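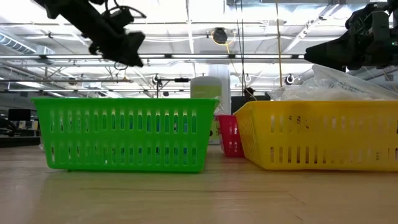
Temps de lecture : 2 min

Ma tante m'a donné ses groseilliers en mars, quand elle a quitté la maison de Tilledport, et depuis je suis devenue, un peu malgré moi, une personne qui parle de groseilles à table. Quatre pieds, plus un cassissier qui boude. Je pensais qu'ils mettraient deux ans à s'en remettre, et voilà qu'en juillet ils ployaient déjà !

Alors j'ai fait de la gelée. La recette de famille tient sur un dos d'enveloppe, avec une tache pile sur la quantité de sucre, ce qui n'aide pas. Pour 1000 grammes de fruits j'ai fini par mettre environ 455 grammes de sucre, beaucoup moins que les livres, et j'aime bien ce petit côté qui pique encore la langue. Elle se tient un peu moins, il faut la garder au frais une fois ouverte, mais sur une tartine de pain grillé le matin — avec du beurre salé, je ne transige pas — c'est tout mon été.

Le plus long, c'est d'égrapper. Je m'installe dehors vers six heures du soir, la radio posée sur le rebord de la fenêtre, et je tire les grappes entre les dents d'une fourchette. On en a les doigts roses jusqu'au lendemain. Les voisins passent, s'arrêtent, repartent avec un pot, et le merle se sert de son côté sans demander.

Pour les pots, j'en ai retrouvé de 240 grammes au dépôt Wekberg, avec leurs couvercles. Il m'en reste six vides. Je les garde pour les mûres, si le chemin derrière l'étang n'a pas été fauché d'ici là.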